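Tiles, Grout and Hard Floors: What Covers the Surfaces Around You

Kindby Science Pages for Young Readers, Materials Unit

Walk through a building and look at what you are walking on. It may be wood, carpet, tile, stone or concrete. Each of these is a surface material. A surface material has a job: it covers what is underneath and takes the wear. Wear means the small damage done by feet, wheels, dropped objects and grit.

This page covers three things: how wall tiles are laid out, why stone has patterns, and why concrete is almost never one plain color.

Wall tiles

A tile is a thin, flat piece of hard material. Many wall tiles are made of clay that has been shaped and then heated in an oven called a kiln. The heating makes the clay hard. Some tiles also get a glassy coating called glaze. Glaze keeps water from soaking in.

Rectangular tiles are often set in a staggered pattern, also called a running bond. Each row is shifted sideways, so the line between two tiles sits over the body of a tile in the row below. Bricklayers use the same layout. In a brick wall the shift makes the wall stronger, since cracks cannot run straight up through the joints. On a tiled wall the pattern is mostly chosen for looks.

The thin lines between tiles are joints. They are filled with grout, a paste that sets hard. If the grout is darker than the tile, the pattern is easy to see from across the room. If the two colors match, the wall looks smoother.

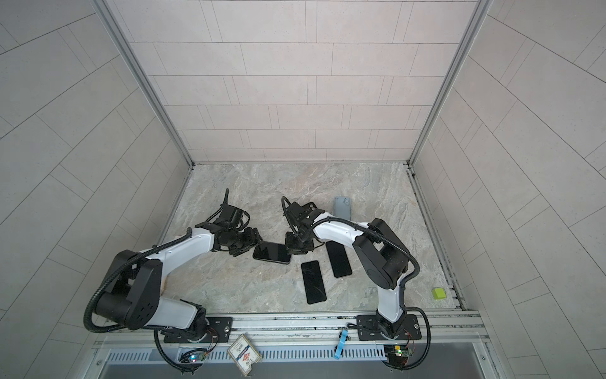 Staggered tiles also show how perspective works. Perspective is the way shapes seem to change with distance and angle. Look straight at a tiled wall and the rows are level. Look along a side wall and the same rows seem to slope and squeeze together as they get farther away. The tiles have not changed size. Only your viewing angle is different.

Marble patterns

Marble is a rock. It starts as limestone, deep underground, and is changed by heat and pressure over a very long time. Geologists call this kind of rock metamorphic, from words meaning "change of form." Pure marble is white. Gray streaks come from other minerals, or from carbon, mixed into the limestone before it changed.

A marble pattern does not prove that a floor is marble. Patterns like it can be printed on vinyl, on ceramic tile or on plastic sheet. Three clues help you tell. Real stone usually feels cool to the hand. Its streaks do not repeat, while a printed pattern often does. At a broken edge, the color of real stone goes all the way through.

Concrete

Concrete is a mixture of cement, water, sand and small stones. The sand and stones are called aggregate. When water is added, the cement reacts with it and forms tiny crystals that lock the aggregate together. This reaction is called hydration. Concrete does not harden by drying out. It can harden under water.

A worker smooths the top of wet concrete with a flat tool called a trowel. The trowel pushes stones down and brings a fine paste to the top. Where the paste is thick, the surface ends up smooth. Where it is thin or has worn away, sand shows through and the surface feels rough. Small holes, called pits, can form where air bubbles were trapped.

Color varies too. One slab can be light gray in one part and beige or faintly blue in another. The amount of water, the speed of curing and the type of sand all affect it. A surface with uneven patches of color is called mottled.

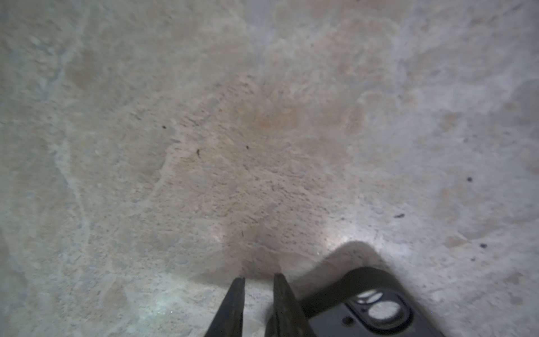
Loose specks are a separate matter. Dust, grit and bits of fiber settle on any level surface. They are called debris, and they can be brushed away. Pits and stains cannot. A soft brush is a simple test for telling the two apart.

Try it: a surface survey

You need a magnifying glass, a pencil, a ruler and a sheet of paper.

1. Choose a hard floor or wall. Ask an adult if it is all right to work there.
2. Measure a square 20 centimeters on each side.
3. Draw the square on your paper at the same size.
4. Mark joints as lines, pits as small circles and loose specks as dots.
5. Shade any area that differs in color.
6. Brush the square gently. Cross out each dot that has gone.
7. Repeat on a second surface and compare the two drawings.

Words to know

Aggregate: the sand and stones in concrete.
Glaze: a glassy coating on a tile.
Grout: the hard filler between tiles.
Hydration: the reaction between cement and water.
Mottled: marked with uneven patches of color.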